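Wanted: Council Reporter Who Can Stay Awake

The Fernport Ledger is hiring one reporter to cover local and regional politics, full time, starting in January. If you have ever read a zoning variance to the end out of plain curiosity, please keep reading. If you have done it on vacation, skip to the part about how to apply.

What the job is

Fernport has a city council, a harbor board, a school board and a transit authority that owns no trains. All of them meet in public. Very few members of the public come. You would be one of them, usually in the second row, because the first row has the broken microphone stand in it and has had since the last mayor.

You would file three or four stories a week. One of those should be something our readers didn't already hear at the hardware store. We also put out a Thursday-style roundup that goes out whenever it's ready, and you would take turns writing it with Nektarios Alexiou, who covers the county and has opinions about semicolons.

The big story for the next year is the council's plan to merge with Sulum across the river. Both towns voted on the idea once before. Fernport said yes by 51 votes. Sulum said no by rather more than that, and then renamed a bridge so we would know how they felt. The question is coming back, with new maps and the same people. Somebody has to read the maps.

There is also the Van Damme lot. It has been a future parking structure, a future clinic and a future farmers market, and it is currently gravel. Four council members have run for office on a promise to do something about it. Three of them won. We would like a reporter who can ask what happened next, in a polite voice, more than once.

And there is Purkora, the contractor that holds the city's snow removal contract and, for reasons we are still trying to get on the record, the contract for the council's website. We have a records request open. It has been open for a while. You would inherit it, along with the folder and the good chair.

What we want

Two years of reporting somewhere, or a convincing story about why you don't need them. We have hired a former court clerk and a former bartender, and both could get a straight answer out of a deputy mayor.

You should be able to read a budget. We don't mean enjoy it. We mean notice when the same $2,000 turns up in two different columns under two different names.

You should write plainly. When the council "moves to defer consideration pending further input," you should be able to tell a reader that they put it off again.

You should be able to keep your own politics out of your copy. Everybody here votes. We have never discovered who Nektarios votes for, and we have looked.

A second language is welcome. Spanish and Portuguese would both get used. A driver's license is needed, as the harbor board likes to meet at the far end of the harbor.

What you don't need: a journalism degree, a following, or a podcast.

What we pay

The salary is on the union scale and we'll tell you the number in our first call. If you'd like it sooner, write and ask. You get health and dental, 20 days of paid vacation, and time off in place of the late nights, which you should take. People who don't take it get strange around budget season.

We will pay for up to 50 miles of driving a week without a form. Above that there is a form.

Election night is dinner on the paper. It is always the same dinner. We have tried to change it and the vote was tied.

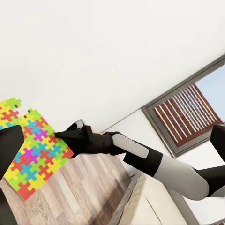

From the editor, Charalambos Kyriakidis

I've edited the Ledger long enough to have been called a tool of both parties, sometimes in one letter. I read every application myself, usually at home and usually late, so please don't worry if a reply comes at an hour that makes you wonder about us.

How to apply

Send me three things. A letter of no more than a page, telling me about a public meeting you sat through and what you got out of it. Two published pieces, or two unpublished ones you'd stand behind. And one question you would put to our council on the Sulum merger if you had them all in a room and they had to answer.

Please don't send a headshot. Please don't send a list of your strengths. If you must describe yourself as passionate, tell me about what.

Applications close on 2026-10-26. I'll write back to everyone, including the people who apply every year — you know who you are, and you're getting closer. Interviews take place at our office over the shoe repair shop. Come up the side stairs and knock hard. There will be a short writing test based on a real council agenda, with coffee.

If you work for a council member, or are married to one, you can still apply, but say so in the letter. We'll find out anyway. It's a small town, and the last applicant's mother-in-law told us at the bank.

Questions before you apply can go to me or to Nektarios at the newsroom number. He answers faster. I'm nicer about it.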